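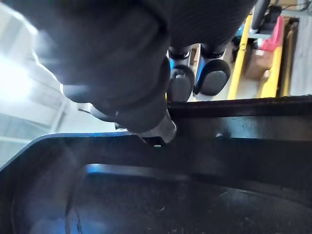 La culture à réserve d'eau consiste à alimenter le substrat par le bas, par capillarité, à partir d'un volume d'eau séparé de la terre par un double fond. Le kit Senska comprend le double fond, les cônes d'aspiration, le tube de remplissage, l'indicateur à flotteur et le raccord de trop-plein ; le récipient est fourni par l'utilisateur. Un grand contenant de teinte sombre, comme celui dont on voit le bord supérieur, limite le passage de la lumière vers la réserve et donc le développement des algues. Le bord sert aussi de référence pour toutes les cotes de hauteur données dans cette section : il doit rester dégagé pendant toute la durée du montage.

## 3. Mise en place du double fond et de la réserve

### 3.1 Conditions préalables

Vérifier les points suivants avant de commencer :

- le récipient a une capacité minimale de 40 litres ;
- le fond est plat et sans perçage ;
- les parois ne présentent ni fissure ni déformation visible ;
- le matériau est apte au contact avec des plantes alimentaires, si la culture est destinée à la consommation.

Un récipient déjà percé peut être utilisé à condition d'obturer chaque trou avec un bouchon à joint. Le mastic seul ne tient pas sous charge permanente et n'est pas admis.

> **Attention.** Ne pas réemployer un contenant ayant servi au stockage d'hydrocarbures, de solvants ou de produits phytosanitaires, même après lavage.

### 3.2 Choix de l'emplacement

Une fois rempli, le bac ne doit plus être déplacé. Choisir l'emplacement définitif avant l'introduction du substrat. Le sol doit être horizontal dans les deux directions ; un défaut de niveau réduit le volume utile de la réserve et laisse un ou plusieurs cônes hors d'eau. Corriger avec des cales pleines, placées sous toute la largeur du fond.

Sur un balcon ou une toiture-terrasse, prendre en compte la masse totale du bac saturé et la comparer à la charge admissible indiquée par le gestionnaire du bâtiment. Répartir les bacs le long des murs porteurs. Ne pas masquer les évacuations d'eaux pluviales.

### 3.3 Perçage du trop-plein

1. Poser le double fond à l'envers sur une surface plane et mesurer la hauteur de ses pieds.
2. Reporter cette hauteur sur la paroi extérieure du récipient, à partir du fond.
3. Tracer l'axe du trou sous ce repère, à une distance égale au diamètre du raccord.
4. Percer à la scie cloche, à vitesse lente, sans appuyer.
5. Ébavurer les deux faces au couteau, puis essuyer.
6. Mettre en place le joint côté intérieur, le raccord côté extérieur, et serrer à la main.

> **Note.** Le serrage à la pince écrase le joint et provoque une fuite lente, souvent décelée plusieurs semaines après la plantation.

Orienter la sortie du raccord vers le bas. Si plusieurs bacs sont alignés, les raccords peuvent être reliés par un tuyau souple à une évacuation commune, avec une pente continue. Ne pas créer de point haut sur le parcours du tuyau.

### 3.4 Pose du double fond

1. Insérer les cônes d'aspiration dans leurs logements, jusqu'au déclic. Le modèle standard en comporte 4.
2. Descendre le double fond dans le récipient en le maintenant horizontal.
3. Contrôler que tous les pieds reposent sur le fond. Si le double fond bascule, rechercher une nervure ou un reste de bavure.
4. Glisser le tube de remplissage dans l'ouverture d'angle. L'extrémité biseautée est dirigée vers le bas.
5. Introduire l'indicateur à flotteur dans l'ouverture opposée et vérifier que la tige coulisse sans frottement.
6. Fermer le jeu périphérique avec la bande de feutre, posée bord à bord, sans chevauchement.

Pour un récipient dont la longueur intérieure dépasse 700 mm, utiliser deux doubles fonds juxtaposés et couvrir la jonction avec une seconde bande de feutre. L'assemblage par vis est déconseillé : les têtes gênent le passage du flotteur.

### 3.5 Essai d'étanchéité

L'essai se fait à vide, sans substrat.

1. Verser de l'eau par le tube jusqu'à l'écoulement par le trop-plein.
2. Attendre la fin de l'écoulement et marquer la position de la tige du flotteur.
3. Laisser reposer une nuit.
4. Comparer la position de la tige au repère.

Une baisse visible indique une fuite au raccord ou à un ancien perçage. Vidanger, démonter le raccord, nettoyer la portée du joint et recommencer. Ne pas passer à l'étape suivante tant que l'essai n'est pas concluant.

### 3.6 Remplissage en substrat

Le substrat doit être fibreux et aéré. La terre de jardin employée seule se tasse dans les cônes et interrompt la remontée d'eau.

1. Humidifier le substrat dans un seau, jusqu'à ce qu'une poignée pressée garde sa forme sans goutter.
2. Remplir les cônes et tasser fermement avec le pouce.
3. Ajouter le reste par couches, en tassant légèrement chacune d'elles.
4. Arrêter le remplissage 3 cm sous le bord supérieur du récipient.
5. Arroser une seule fois par le dessus, puis compléter la réserve par le tube.

> **Attention.** Ne pas ajouter de couche de billes d'argile entre le double fond et le substrat. Elle rompt la continuité capillaire et rend la réserve inutilisable.

### 3.7 Première mise en service

Après la plantation, maintenir un arrosage de surface modéré jusqu'à la reprise des plants. Les racines n'atteignent la zone humide qu'au bout d'un certain temps, variable selon l'espèce. Passer ensuite à l'alimentation exclusive par le tube.

Laisser le flotteur descendre au repère minimal avant chaque nouveau remplissage. Une réserve maintenue pleine en permanence prive d'air la partie basse du substrat.

| Constat | Cause probable | Action |
|---|---|---|
| Surface sèche, réserve pleine | Cônes mal tassés | Arroser par le dessus ; si le défaut persiste, reprendre 3.6 |
| Flotteur bloqué | Substrat dans le guide | Retirer la tige, rincer le guide |
| Écoulement permanent au trop-plein | Bac hors niveau ou pluie prolongée | Contrôler le calage |
| Odeur au tube de remplissage | Eau stagnante | Vidanger la réserve et rincer |

En période de gel, vidanger la réserve par siphonnage et laisser le tube ouvert. La remise en eau se fait en mars, après un nouveau contrôle du raccord de trop-plein.

Rédaction : Efthymia Manolakis. Vérification technique : Marwan Twal. Révision du 29 mai 2023.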